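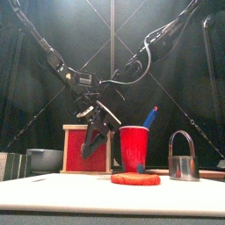 Wooden box and red cup on the white tabletop.

Jurnetti Roll-Up Bed Cover, midsize pickups

Soft tonneau for short bed trucks. Black vinyl, aluminum rails, no drilling. Clamps on from inside the bed. Rolls up to the cab and straps down with 2 buckles.

Weight 34 lb boxed. Install time 15 minutes if you've done one before, longer if the bed rails are full of mud. Wash them first. Comes with rails, clamps, seal strip, one wrench. Drop-in bed liners are fine, over-rail liners need notching at the clamps. Spray-in liners, no change.

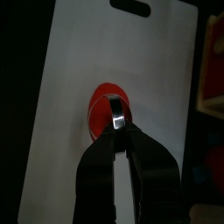
Can I drive with it rolled up?
Buckle both straps first and keep it under 65 on the highway. A loose roll will flap and tear at the front seam.

Fit notes. Crew cab and extended cab both OK, it's the bed length that counts. Measure inside, bulkhead to tailgate, tailgate shut. Do not go by the brochure number. Beds with the factory track system need the Tennant adapter kit, sold seperately. Toolbox owners — order the short version, leaves room behind a standard crossover box.

Seal is good in rain, not for standing water. Car wash OK, touchless prefered. In cold weather the vinyl shrinks a bit, so leave the tension knob backed off when you fit it and snug it up after a night or two.
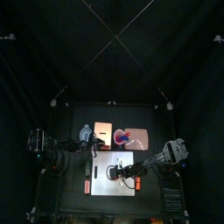
Same goes for taking it off in winter. Let the truck sit in a warm garage first, then roll. Forcing stiff vinyl cracks it and cracks aren't covered.

Warranty 2 years on the rails, one on the cover. Keep the receipt. Replacement clamps and straps in stock at the Plitdale counter, covers ship from Skiston. Orders in by noon go out same day. Returns within 17 days, unmounted, in the box. Fit questions to Baptiste Poulain in parts, have your bed measurement ready.
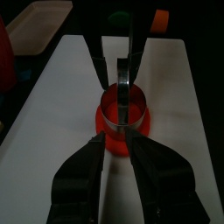 Steel ring with handle, on a red base.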